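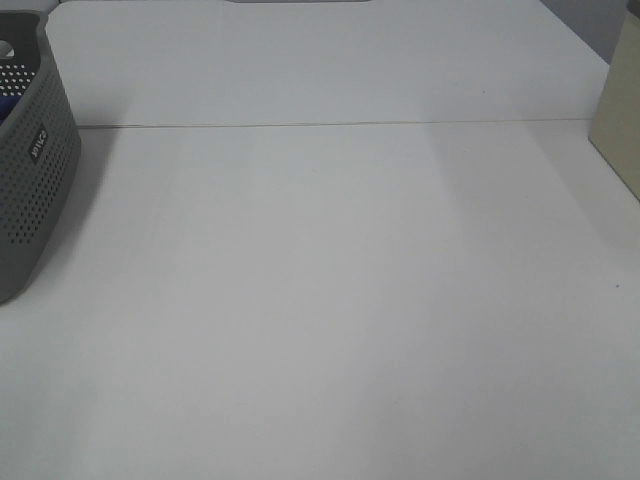 Last revised in December by Octavian Sima. Applies to both two-arm towel cells at Firkcombe running Kasten controllers with Parkonik grippers.

# Recovering from a table-contact fault (code 60)

Code 60 is raised when either arm meets more downward resistance than the pick allows for. Both arms stop and hold position, and the job is marked as failed. In most cases the fingers have been driven into the tabletop beside or through the cloth. Clearing the code and pressing Resume will usually bring the fault straight back, and on two occasions it bent a finger plate.

The procedure takes a trained operator less than half an hour. You will need the cell key, a 400 mm straightedge, a clean dry cloth, a 2.5 mm hex key and the fault sheet.

## 1. Make the cell safe

1. Press the emergency stop. The hold state after a code 60 leaves the motors energised.
2. Turn the cell key to Manual and take it with you.
3. Wait for the drive lamp to go out before you reach over the table.
4. If a finger is pressing on the surface, do not pull the arm up by hand. Release the brake on joint 3 only, with a second person supporting the forearm.

Afaf Twal is the contact for brake releases on the day shift. After 6 pm, leave the arm where it is and tag the cell.

## 2. Save the log before clearing anything

The force trace is held in memory and is overwritten at the next homing. On the pendant, open Faults, select the code 60 entry and choose Export. Check that the file has appeared on the Woken share before going on.

Look at the vertical force column for the arm that tripped:

- **A single sharp spike:** the finger hit something hard, normally the table.
- **A slow ramp over several samples:** the finger was pressing through folded cloth, or the height reference has drifted.
- **No rise at all:** suspect the sensor cable. Go to section 5.

The fault that led to this page was a spike at sample 1,809, with the left arm already 3 mm below its commanded floor. The height reference had been taken on one table panel and the pick was made on the other, and the two were no longer level.

## 3. Check the table

Move the arms to the service pose in Manual at reduced speed. Take any cloth off the table.

1. Lay the straightedge across the panel join at three places: left, centre and right.
2. Try a 0.5 mm feeler under it on each side of the join. If it goes in anywhere, the panels need levelling before the cell runs again.
3. Wipe the surface and feel for grit. A crumb under a finger during calibration puts the whole reference out.
4. Confirm that the basket and the box are on their floor-plan positions and outside the pick area.

Levelling is done from underneath with the four adjusters on the far panel. Turn each one a quarter turn at a time and recheck the join after every pass.

## 4. Reset the height reference

1. Home both arms.
2. Run `touch_ref` for the left arm, then the right. Each makes 13 touches on the near panel at low force.
3. Read the spread on the pendant. Anything under 0.3 mm is accepted. If it is higher, repeat once, and if it is still high return to section 3.
4. Set the pick floor to the reference plus 1.0 mm. Do not copy the value from the other cell.

Next, place a single towel flat in the pick area with the hem towards the far panel, and open both grippers.
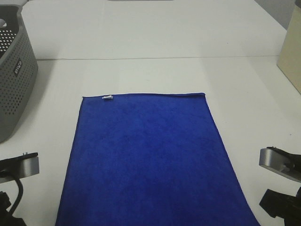
Step the approach at 10 percent speed with one hand on the enabling switch. Stop each arm when its fingertips are level with the cloth and compare the height shown on the pendant with the new pick floor. The two arms should agree to within 0.5 mm. If they don't, one of the finger plates is probably loose or bent. Check the plate screws with the hex key, replace any damaged plate, and run `touch_ref` again for that arm.

When the heights agree, run five complete picks at 10 percent, then five at 50 percent. Watch the peak vertical force on each pick. It should stay below 8 N and should not climb from one pick to the next. Return the cell to Auto only after all ten have finished without a warning.

## 5. If the force trace was flat

A flat trace with a code 60 means the controller tripped on motor current and the force sensor saw nothing. Treat this as a safety fault.

- With the power off, inspect the gripper cable where it curves beneath the body. Look for flattened sections and cracked insulation.
- Reseat the connector at the wrist.
- Power up, press lightly upward on the fingertip through the cloth and watch the reading. It must change sign when you press down.
- If it does not, tag the cell out and call Octavian. Do not raise the current limit to get through the shift.

## 6. Fault sheet

Record the arm, the log file name, the join measurement at all three places, the old and new pick floors, and any parts replaced. Completed sheets go in the folder on the cell door. A second code 60 on the same arm within one shift takes the cell out of service until Afaf or Octavian has signed it back in.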